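How Does a Pattern Repeat?

Look at a roll of wallpaper, a curtain or a sheet of wrapping paper. You will probably find flowers, stripes, leaves or shapes. Look for a bit longer and you will see the same flower again, and then again further along. This is called a repeat. Patterns with repeats are all over our homes, and people have been making them for a very long time.

What is a repeat?

A repeat is one piece of a design that is used over and over. Think of a floor tile with a fish painted on it. If you lay lots of the same tile side by side, you get a floor full of fish. The tile is the repeat.

With tiles it is easy to see where one ends and the next begins, as there is a line between them. Wallpaper and cloth are harder. The designer draws the piece so that its edges match. If half a leaf goes off the right-hand side, the other half must come in on the left. When the pieces are put next to each other, the leaf looks whole and the join disappears.

How did people print patterns by hand?

Before there were printing machines, people used wooden blocks. A carver cut the design into the flat side of a block and left the parts that would print standing up. The printer pressed the block into colour, put it down on the cloth or paper, and gave it a thump. Then the printer lifted it, moved it along and did it again.

Each colour needed its own block. A rose with a dark middle, pale petals and green leaves might need three or more. Small pins in the corners of the block left tiny dots, and these showed the printer where to put it next.

Octavian Bucur prints cloth this way at a workshop in Falldale. One of his tablecloths has 19 rows of daisies and took 948 presses of the block. "My arm knows about it the next day," he says.

Why are there so many flowers?

Flowers are useful to a designer. They come in many sizes, so a big one can fill a large space and a bud can fill a small one. Stems and leaves can bend in any direction, and this helps to hide the joins. Nobody minds if a flower points sideways or even downwards. A pattern of houses or people is harder, as it has a right way up.

The colour behind the flowers is called the ground. On a dark ground, pale flowers stand out clearly. On a pale ground the same flowers look softer. Try drawing a white flower on black paper and then on cream paper, and compare them.

Patterns inside frames

A pattern does not have to cover a whole wall. It can fill a panel, and a panel is a flat piece with edges round it. Doors, cupboards, screens and boxes can all have panels. A wooden frame round a pattern works like the frame round a painting - it stops the design with a clean line, wherever the flowers happen to be.
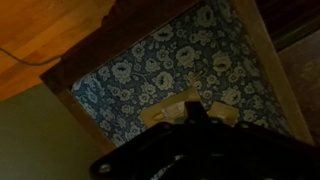 Blue and cream, with a border of wood

The panel in the photograph has cream and pale grey-white flowers on a deep slate-blue ground. Some of them look like roses. The bigger ones have dark centres, and there are curling leaves and small buds as well. The wood round the panel is not all one colour. One strip is a dark reddish brown and the sides are more like honey.

Pick one of the large flowers and search for another the same. The space between them is part of the repeat.

Make your own repeat

You will need a square of paper, a pencil, scissors and sticky tape.

1. Draw a flower in the middle of the square. Do not let it touch the edges.

2. Cut the square in half from top to bottom. Swap the two halves over, so that the outside edges now meet in the middle. Tape them together on the back.

3. Cut the paper in half again, this time from side to side. Swap the top and the bottom and tape them.

4. Your flower is now in four parts, one in each corner, and there is an empty space in the middle. Draw some leaves and buds there. Keep away from the edges again.

5. Make 16 copies and lay them out in four rows of four. The flowers in the corners will join up.

Raluca Dumitrescu, who teaches art, tells her class to colour the square in before they copy it. It saves colouring all 16.

Words to know

Repeat - the piece of a design that is used again and again.

Ground - the colour behind a pattern.

Block - a piece of wood with a design cut into it, used for printing.

Panel - a flat piece, often with a frame round it.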